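Part 3: The grasp planner

So my half of the project was the planner, and Clodagh wrote the controller it talks to. We started in October with one big script called Cadura (Fergal picked the name, don't ask me) and it was a mess! Every time one arm replanned, the other one stopped and waited for it. I split it into two threads with a shared clock, and after 12 rewrites the arms could finally move together on soft stuff like pillowcases.
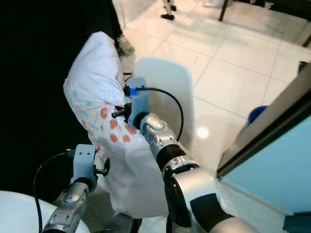 The log has 782 grasp attempts in it, and 637 of those got a valid plan on the first try. Most of the rest timed out because I'd capped the search at 2,000 nodes, so raising that cap is next on my list.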